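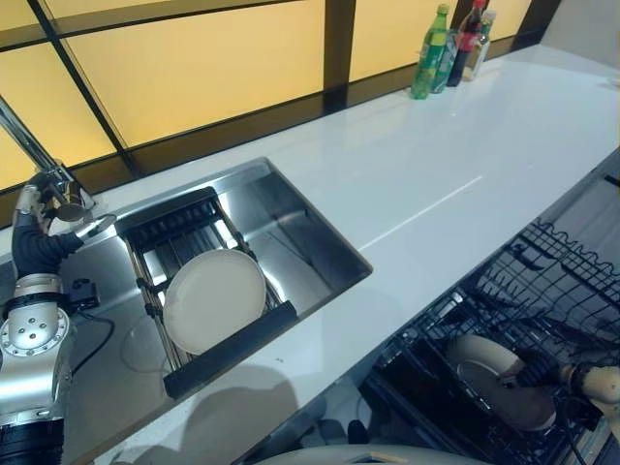 Dishwasher duty goes remote at Clilalbridge

A two-armed robot is learning to clear the sink at the Clilalbridge test kitchen, one plate at a time, and the teacher is a bloke with a set of hand controllers and a sore neck.

Skilo, the small outfit running the kitchen, says it has now recorded 1527 runs of a single chore – plate out of the sink rack, plate into the dishwasher. Every run is driven by a person. The operator moves, the arms follow, and the whole lot gets saved: joint positions, grip, video from the head camera. Later a model is trained on the recordings and has a go by itself.

The target is 2000 good runs by the end of July. Good meaning no drops, no plate jammed sideways in the tines, no long stop halfway while the operator works out which way is left.

Tharindu Weerakoon has driven more of them than anyone else on the roster. He was on shift Friday when we called in, and talked without taking his eyes off the screen.

"People think the grabbing is the tricky bit," he said. "It's the letting go. You've got the plate in the tines, you think it's in, you open up and it leans on you. Then you've taught it to do that."

The work is slow to watch. A person would do the job in a couple of seconds. By remote control it takes a good deal longer, partly from the lag and partly becuase the operator can't feel anything. No weight in the hand, no click when the plate touches the rack. All eyes.

Weerakoon said new operators grip too hard for the first day or so, then too soft for the next two. After that they settle. 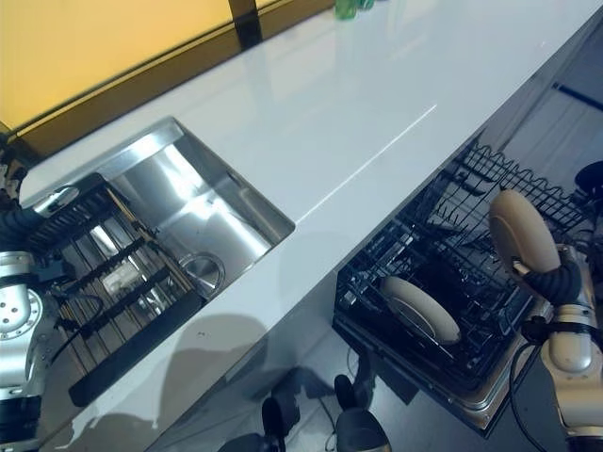
Each shift starts with the rack in a slightly different spot. Plates get swapped. Bottles at the back of the bench stay or go. The idea is that the model doesn't learn one kitchen on one morning and fall over when somebody shifts the detergent. Lighting is next on the list, with the yellow wall panels to be dimmed for part of the July sessions.

Not every run makes the cut. So far 274 have been binned, most of them for what the team calls dithering – the arm drifts about near the rim while the driver makes up their mind. A model will copy that faithfully. Skilo tried leaving those runs in early on and ended up with an arm that hovered over the sink and wouldn't commit. They came out again pretty quick.

Drops are treated differently. A drop with a clean recovery is kept and tagged, so the robot has some idea what to do after a mistake. A drop with no recovery is tossed.

There was some argument about showing it the job by hand instead, meaning a person standing at the bench and pushing the arms through the motion. Skilo did that for the first couple of weeks. It's quicker to pick up and the movement comes out smoother, but the person's own arms and shoulders were in the camera view the whole time, and two arms at once needed two people who agreed with each other. They went to remote control after that. Hand guiding is still used for short fixes, such as the angle of the wrist going in under the top rack.

The two arms also don't get equal work. Operators tend to favour their own strong side, so the roster now mixes left and right handers, and some runs are marked "left only" or "right only" before they begin. Weerakoon is right handed and doesn't much like the left ones.

"I've started opening doors with my left at home," he said. "My daughter thinks I've hurt myself." 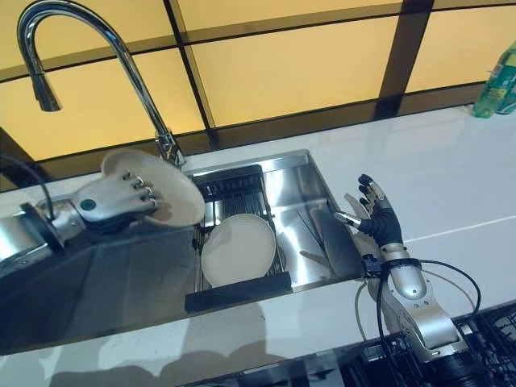

A plate held at the left, with a second still in the sink rack.

Money for the plate project comes from Drellico, which fits out kitchens for aged care homes and wants something that could handle the washing up after the evening meal, when staff are stretched thinnest. A Drellico site at Matubbar has been pencilled in for a trial. No start date yet. The benches there are lower and the sinks are double, so some of the teaching will have to be done over, and Skilo wouldn't be drawn on how much.

Cups come after plates. Then bowls. Cutlery is a long way off and got a laugh when we asked.

The model trained on the early batch has been run on the bench a few times, with an operator sitting by to take over. Skilo wouldn't give a success rate. Weerakoon said it was "alright with plates facing it and hopeless with plates facing away", and that the next batch was being recorded with that in mind. If the operator has to step in, the takeover is recorded too and goes back in the pile with a tag on it. He reckons those are worth more than the ordinary runs, seeing as they show the robot exactly where it got stuck.

Shifts are two hours, with a break in the middle. Nobody drives longer than that, a rule brought in after the numbers showed the binned runs bunching up late in the day. There was a plan to run evenings as well but it's been dropped for now.

Skilo is looking for four more operators, casual, daytime hours. No robotics background needed. Gamers have done well, the team said, and so has a retired crane driver who got the hang of it in one morning and is now the one everybody asks about depth. Applicants get a paid half day on the controls first. Wear comfy shoes, its a standing job.

The kitchen will open to visitors one afternoon in July, time to be confirmed. Bookings through the Clilalbridge front desk.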